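Drendness Zurnwood Mallet Putter

Putters | Mallets | Right and left hand

If you've been fighting your putter for a season or two (and who hasn't?), the Zurnwood is one we'd love to see you try. It's a mid-size mallet from Drendness, the small shop behind the Negash blade we've carried for years, and it takes everything people liked about that blade and puts it into a head that's a good deal easier to aim. We've had one on the practice green since the first box came in, and it has been hard to get it back from the staff!

The Negash has always had a loyal following with players who have a steady stroke. It feels terrific when you catch the middle, but catch it a little toward the toe and the ball comes up short every time. The Zurnwood moves weight out to the back corners of the head, so the ones you miss by a little keep most of their speed. You still feel that you missed it. The ball just ends up by the hole instead of four feet shy of it.

The head

The body is milled from one piece of stainless steel, and the face has a shallow cross-cut pattern that softens the sound without making it dull. Players coming from an insert putter will notice a firmer click. Players coming from an old blade will think it's quiet. Either way it took most of us a few holes to get used to it, and after that nobody wanted to switch back.

There's a single white line on the top, running from the face to the back edge. Drendness tried a version with three lines and a dot and we're glad they dropped it. One line is plenty, and if you don't like lines at all you can order the head plain.

The sole is slightly rounded from heel to toe, which lets the putter sit square even if you hold your hands a touch higher or lower than the book says. Tall players, take note. This was the biggest complaint about the Negash, and it's fixed.

Balance and stroke type

The standard neck is a short slant, and it gives the putter some toe hang. It suits a stroke that opens a bit going back and closes coming through. For a straight-back stroke, pick the center neck, which is face balanced. Not sure which one you are? Lay your current putter across one finger so the shaft is level and look at the face. If the face points at the sky and you putt well with it, go with the center neck. If the toe drops toward the ground and you putt well with it, go with the slant.

Practicing at home

A putter like this one rewards a few minutes of practice every evening, and you don't need a fancy mat. Carpet is fine for speed work if it's short and flat. Hard floors are quick, much quicker than any green you'll play, but they're wonderful for start line. A tiled floor is our favorite of all, with the grout giving you a ready-made straight line to set the putter against. Roll the ball easy, put a folded towel at the far end, and watch whether it leaves the line early or late. 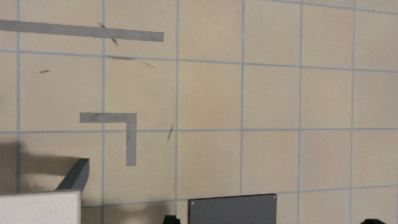
Weights

Two sole weights come installed, and they screw out with the wrench in the box. The stock pair is 15 grams each. Heavier and lighter pairs are sold separately, and they make more of a difference than you might expect. On slow greens, the heavy pair gives the ball a nice push and lets you keep the same easy stroke you use everywhere else. On fast greens we liked the light pair, mostly on downhill putts where you're barely touching it.

Change both weights together. Mixing one heavy and one light will fit, but it pulls the head off balance and the putter starts to feel like it has a mind of its own. Snug is tight enough, too. Stop when the wrench clicks.

Shaft and grip

Stock lengths are 33, 34 and 35 inches, all in the same stepped steel shaft. Most people buy a putter that's too long. Get into your normal setup with your arms hanging and have a friend measure from the floor to the top of your hands, then add an inch for the end of the grip. If you land between sizes, we'd go shorter.

The grip is the Jutance pistol, and it's the part of this putter that surprised us most. It has a flat front for your thumbs and a gentle swell under the top hand, with a tacky feel that stays put on a sweaty afternoon. A fatter version with no taper is available at no extra charge. Pick that one if your wrists get busy on the short ones. It's a bit heavier, so the head will feel lighter, and the heavy sole weights bring it right back.

Who it's for

We think the Zurnwood fits a wide range of players, from someone just getting serious about the game to a club regular who's tired of three-putting. The one golfer we'd steer elsewhere is the player who truly loves the small look of a blade behind the ball. The Negash is still in the lineup for you, and it's still great.

Specifications

Item number: 711
Head: milled stainless steel, mid-size mallet
Neck: short slant (toe hang) or center (face balanced)
Loft: 3 degrees
Lie: 70 degrees
Lengths: 33, 34, 35 inches
Sole weights: 2 x 15 g, removable
Grip: Jutance pistol, or Jutance straight
Finish: satin
Hand: right or left (left hand in slant neck only)
Price: $124

In the box

Putter
Magnetic headcover
Weight wrench
Care card

Care

Wipe the head dry after a wet round and brush out the face with an old toothbrush. The grip likes warm water and a drop of dish soap now and then. Don't use solvent on the white line, it will lift the paint.

Ordering notes

Putters with the stock grip and weights ship the next business day. Custom lengths take a little longer, and a cut shaft can't be returned, so please measure twice. Left-hand center necks are planned for January, and we'll put them on this page as soon as we can take orders.

Page updated 20 May 2018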